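Small junction box for a bench setup, is a clear hinged lid worth it?

Clasodville Workshop Forum > Enclosures and Wiring

tasberg_jannik
Posts: 22
I'm putting together a small control box and I'm stuck on which enclosure to buy. It's low voltage only, nothing from the wall goes inside. The two I can get easily are a gray-white plastic one with a clear hinged lid and knockouts along the side, and a plain one with a solid lid held on by four screws. The second is cheaper and looks tougher.

Arum in town stocks both. I want to be able to get in and out of it a lot while I'm testing. After that it goes on the wall of the shed and gets left alone.

Has anybody used the hinged kind for long?

llewellyn_e
Get the hinged one. When you're testing you open the thing twenty times a day and the screws end up on the floor. The lid stands up at the back, so you can reach straight in from the front.

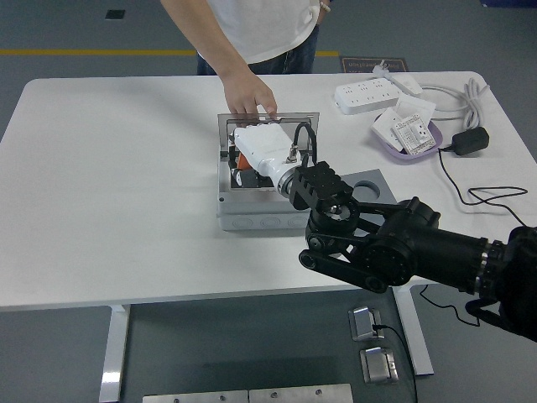

Issue 22, page 6

My table, for what it's worth. Clear lid up, power strip off to the side where it doesn't get in the way. The chunky white piece lying across the box has a cable going to the top of it, and I like having that cable come up at the back on the right. The row of round knockouts is along the lower side of the front face, so you can decide later which ones you need.

mcgrath_d
I disagree. Hinged lids are fine on a table and a nuisance on a wall. Mine was over a door and the lid kept dropping on my knuckles. I took it off in November and bought a screw-down box from Ó Briain. No trouble with it.

Also, clear plastic in a shed window goes yellow. Mine did.

llewellyn_e
Mount it so the hinge is on the left and it won't drop on anything. He said shed wall, he didn't say over a door.

mcgrath_d
Turn the box sideways and now the knockouts point sideways too. Then your cables come in from the side and you need to leave a drip loop. I'd want them coming in from underneath.

boram_b
You're both right about different boxes. Jannik, how many cables are going in? If it's five or six I would go up one size no matter what lid you pick. The mistake I made was measuring the parts and forgetting the cables. A cable that has to loop around inside takes more room than you think, and a metal connector on the end doesn't bend at all.

Leave the knockouts alone until everything is laid out. Once one is out you need a plug to fill it, and the plugs cost nearly as much as the box.

tasberg_jannik
Six cables, one of them fairly thick. I hadn't thought about the connector. So the bigger size, then.

The shed window faces north, so I'm not too worried about yellowing. I do take the point about the lid on the wall.

brynhildur_f
Moderator here. Moved this from General.

One more option — buy the hinged box for the table and the screw-down one for the shed, and put the parts on a backplate that fits both. I've done it that way with two of mine. Check the hole spacing before you pay, they are not all the same.

mcgrath_d
That's two boxes to avoid buying one.

brynhildur_f
Yes, and I still use the first one for testing.

tasberg_jannik
Going with the larger hinged one, hinge at the top for now. If it drops on my knuckles I'll come back and say so.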